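Getting your deer into the freezer so it still tastes good in spring

I butcher my own deer on the kitchen counter, and for years I lost a package or two every season to freezer burn. We'd pull out a backstrap in spring and it would be gray and dry on one side, which is a sad thing to do to a backstrap! So I changed how I wrap.

First, chill the meat before you cut it. Cold meat slices cleaner and your hands don't slide all over. I trim off every bit of fat and silverskin I can see (deer fat goes waxy and stale even when it's frozen), then pat each piece dry with paper towels.

Next comes plastic wrap, pulled tight, pressing the air out with the side of your hand as you go. Over that goes freezer paper, shiny side in. I fold it like a drugstore package and tape the seam all the way across.

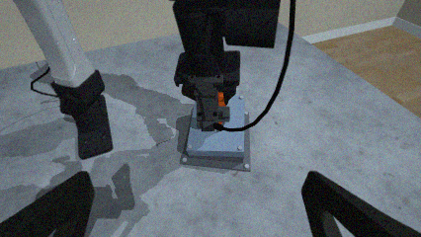 A reader in Dumemberg wrote to ask why I don't just use a vacuum sealer, and said hers has paid for itself in ground meat alone. Fair enough! I like them for burger and stew chunks. Bone-in cuts kept poking holes in my bags, though, so those still get paper.

For ground meat I weigh out 500 grams a package, enough for a pan of chili at our house, and flatten it like a book. It thaws much faster than a big lump, and the packages stand up in a row.

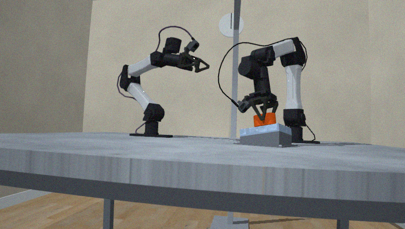

Wickramasinghe
Game kitchen columnist

Label before you wrap, or at least before you tape. Marker on cold, damp paper smears something awful. I write the cut, the month and whose tag it was. December deer go on the bottom shelf and older stuff moves up top, where I'll grab it first.

Don't load the whole animal in at once, either. I put in 8 packages, spread out against the walls, and give them overnight before I add more. The rest waits in the fridge. 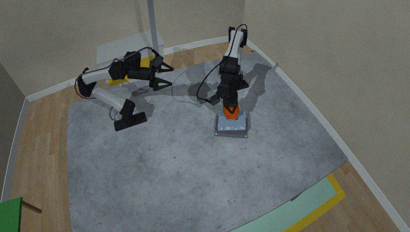
Gray rug on a light wood floor.

For thawing, set the package on a rimmed plate on the lowest fridge shelf and leave it alone. A roast can take 2 days. I've tried to rush one in warm water and ended up with mushy edges and a frozen middle, and we had eggs for supper.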